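Plush Storage in the Spare Room: An Update

Readers of this blog will recall that the spare room at Putham was designated for the plush collection last winter. The arrangement adopted at that time was a pair of deep bins beneath the window, and it has now been withdrawn. Items at the bottom of the bins were compressed for months, and several required steaming before their shape returned.

The replacement is open shelving. Three suppliers were considered, and the order was placed with Hallik for a white-edged unit with light wooden boards and metal rods below the shelf. The price was $140, including delivery. A comparable unit from Amissah was available at a lower cost, but the boards were judged too shallow for the larger pieces, which tend to lean forward.

Assembly was completed on a Friday evening. The instructions call for the screws at the corners to be left slightly loose until the unit is standing, and this guidance should be followed. On the first attempt they were tightened early, and the uprights had to be released and set again before the boards would sit level.

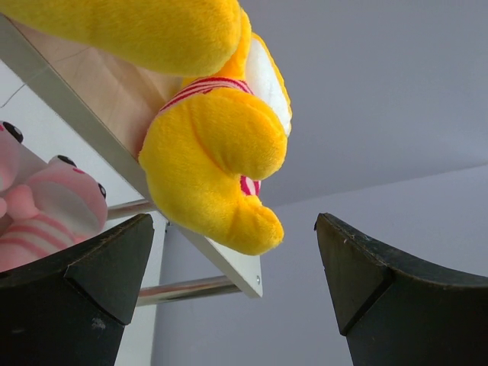
Placement has been decided by color and weight. Yellow and pink pieces share one section, as most of them have stripes somewhere in the fabric and look well together. Heavier pieces are to be kept toward the back. Soft limbs may hang over the front of a board, provided that the body of the toy is fully supported. This has been permitted mainly for reasons of appearance, and the rule will be reviewed if anything falls.

Cleaning will follow a simple schedule. Boards are to be wiped with a damp cloth and allowed to dry before any item is returned. Plush with a long or fuzzy pile will be brushed by hand, using the soft brush purchased from Komudance in April. Striped fabric will be spot cleaned only. A red trim bled into white cotton during an earlier wash, and the stain has never come out.

The two bins have been retained for winter blankets. Their lids no longer close properly, and a replacement set is under consideration.

One matter remains open. The afternoon sun reaches the upper boards from 3:00 until early evening, and some fading is to be expected in the paler fabrics. A lined curtain has been measured for and will be ordered next month. Until it is hung, the blind will be kept lowered after lunch.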